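Ouriço juvenil com ferida na pata traseira: caixa de transporte até ao centro de recuperação

Nazanin Babaei
30 de junho de 2020

Encontrei um ouriço-cacheiro juvenil com uma ferida aberta na pata traseira direita. O centro de recuperação da Unska só recebe animais amanhã de manhã. Tenho uma transportadora de gato com grade metálica. Serve? Devo dar leite ou limpar a ferida?

Boris Baláž

Leite não, provoca diarreia. Água num prato raso, se o animal estiver consciente. Não aplique desinfetante nem pomada; o veterinário precisa de avaliar os tecidos. Uma botija de água morna, envolvida num pano, debaixo de metade da caixa, para que ele se possa afastar. Pese-o, se tiver balança: abaixo de 100 g, ligue para a linha de urgência do centro ainda hoje. Anote o local exato da recolha, que é necessário para a libertação.

Kodik

A grade é má ideia, prendem lá o focinho e as unhas.

Lirko
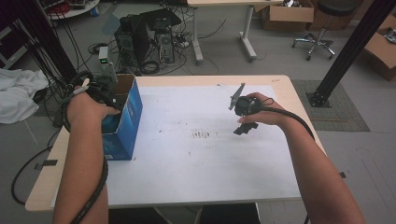
Para uma noite, o cartão é preferível à grade: retém calor e corta a luz. As paredes devem ter pelo menos 3 vezes a altura do animal. Uma caixa de cartão com abas na abertura, como a azul à esquerda na mesa, fecha-se por cima depois de furada nos lados. Forre com jornal e uma toalha sem laços soltos. Ambiente a 20 graus, sem ruído. Use luvas grossas.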